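Crafts > Play at Home > Soft Toys > Board Games

How to Make a Giant Tabletop Board Game for Plush Toys

If you have a shelf full of soft toys and a big table, you have nearly everything you need for my favorite indoor project ever. You tape a grid onto kraft paper, pick a plush as the playing piece, and the whole tabletop becomes the board. We call ours Fimden, after the town my kids made up for it, and it has been going in one form or another since September!

Regular board games are great, but there's something so satisfying about picking up a playing piece with your whole hand and plonking it down on a square. Little kids get it right away, and older ones start inventing rules before the tape is even down.

What you need

- Brown kraft paper, enough to cover the tabletop
- Painter's tape in a color that shows up well (blue on brown is wonderful)
- A tape measure and a pencil
- Plush toys that can stand or sit up by themselves
- Index cards or colored card stock
- One die, the bigger the better

Step 1: Cover the table

Roll the paper out with the curl facing down and let it sit for a while before you fasten anything. Smooth from the middle toward the edges. If your roll is narrower than the table, overlap two lengths and run tape along the seam — it can double as one of your grid lines.

Step 2: Tape the grid

Measure the bottom of your plush first and make each square a good bit bigger than that. Mark both edges of the paper in pencil, then pull the tape from mark to mark in one long strip, keeping it low and tight. Do all the lines in one direction before you start the others. Small gaps where two pieces of tape don't quite meet are fine. You can still tell which square you're in, and my kids decided gaps are secret doors.

Step 3: Choose a playing piece

Go for something with a wide bottom and short, sturdy feet. Tall, floppy rabbits are adorable and will fall over every single turn. A bright color helps too: yellow looks fantastic against brown paper and blue tape. Tuck a bit of card by the toy's arm and it becomes a messenger with a delivery to make.

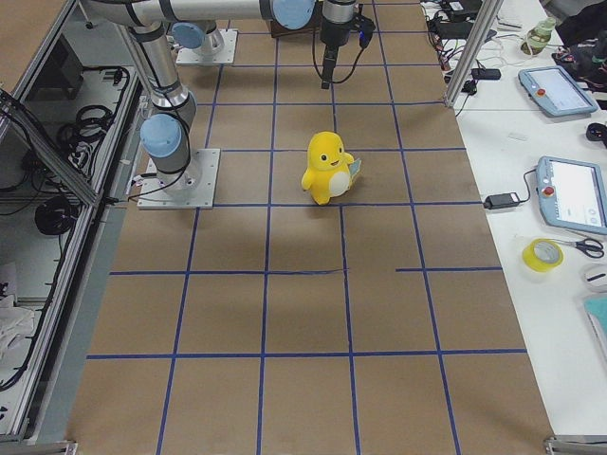 Step 4: Make the cards

Cut the cards small enough for a plush to carry. Write one instruction on each: move 2 squares, go back to the start, swap places, take the card to the far row. My friend Themba Modise draws arrows on his so that kids who aren't reading yet can play too, and I stole that idea immediately.

Step 5: Play a round

Each player rolls, moves that many squares in any direction except diagonally, and picks up a card. First messenger to reach the far row and get back again wins. With 7 squares to cross, a game takes about as long as a batch of cookies in the oven. That's handy on a Sunday afternoon!

Then try adding a "lost in the wilds" rule. Any toy that goes over the side of the table misses a turn and stays exactly how it landed, and there is always a lot of giggling over the landings. A soft, rounded plush on its side with one arm up in the air looks wonderfully dramatic.

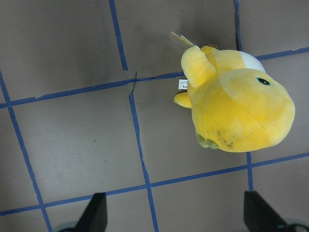

Can I use regular masking tape for the grid?

It works, but it tears the paper if you try to move a line later. Painter's tape peels up much more cleanly, so save the masking tape for the outer border.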